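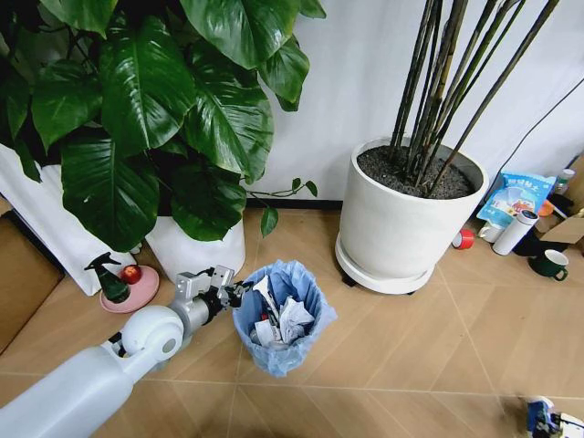

Hanne Okoro

Home > Notebooks > Water and Soils > Older entries
Filed under: Bench notes, growing media

January, 14:20

The second series of peat-free compost from Dredport was opened this afternoon. Each sample was sieved, and 50 g was weighed out and left to soak in tap water for 20 minutes before draining.

Sample 5 gave a conductivity of 822 on the Mombridge meter, well above the others. The reading was repeated after rinsing the probe — no change. The sack label gives no feed content, and Rodis has been asked for the mixing sheet.

Colleagues are reminded that used filter papers are not to be kept for reweighing. Potted plants in the office are to remain on the old mix until the Nygård comparison is complete.

To do: recalibrate the meter, repeat sample 5 with distilled water.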